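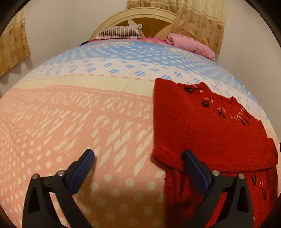
Does the Jenitz chew holes in wool like my old one did, a reader asks under the steamer post, and is it worth 50 bucks when the drugstore kind costs a third of that. Short answer, no and mostly yes. Long answer, keep reading, I'm typing this on my lunch break.

Jenitz 901 fabric shaver
Review, November 2019

So. Sweater season, everything I own has pills under the arms. I've had the 901 for 18 months now and used it on pretty much anything with a surface. Before that I had a Pakar, the little one that takes batteries. The Pakar was fine on fleece and terrible on everything else, and it ate batteries like crazy. Gave up on it when the blade cover cracked.

The 901 plugs in. Cord only, no battery at all. Some people will hate that. I like it because it doesn't slow down halfway through a sleeve, but you do need an outlet near wherever you work, and the cord is short. Stupidly short. I use an extension.

Big round head, metal mesh over the blades. Two height settings, the collar clicks between them. Low is for flat stuff — sheets, tees, sweatpants. High is for knits. Start on high. Always. You can go lower later, you can't put yarn back.

Noise: loud. Hair clipper loud. Cat leaves the room.

Lint cup is the weak part. Holds about nothing, pops off if you bump it, and then you have gray fuzz all over whatever you just cleaned. I empty it after every sweater, over the trash, and I still end up getting out the lint roller. Hadgu makes one with a cup that screws on and I wish Jenitz would just copy it.
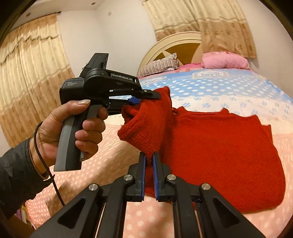 Knits are what most of you are asking about so here goes. Lay the thing flat on something firm, a table or an ironing board. Small circles, hardly any pressure, let the mesh sit on the fabric. Where people get holes is seams and puckers. If the knit is standing up in a fold, like that red sweater, the shaver rides up on the ridge and the blades catch whatever pokes thru the mesh. Smooth it down first with your free hand, then shave away from the hand. Cuffs I do over a rolled up dish towel. Ribbing, go with the ribs, slow.

Cashmere: ok on high, I stop early. Mohair: don't. Lace or anything open: don't. Cotton blends come out the best by far, my old gray crewneck looks almost new, wich I did not expect.

Also did a sofa arm with it. Took forever. Worked.

Cleaning is easy, the mesh unscrews and theres a little brush in the box. Blades are replaceable, one spare included. I swapped mine at a year, probably should have done it sooner, a dull blade tugs and you can feel it.

Compared to the Hundberg, which my sister has: hers is quieter and nicer to hold, the grip is thinner. But the head is tiny and a full cardigan takes her all evening. If your hands get tired easily maybe look at that one. Otherwise I'd still go Jenitz.

Good: strong motor, high setting is safe on most wool, spare blade in the box
Bad: short cord, flimsy cup, the noise

Four out of five. Would be higher with a better cup. Steamer follow-up next, I still owe you the descaling part.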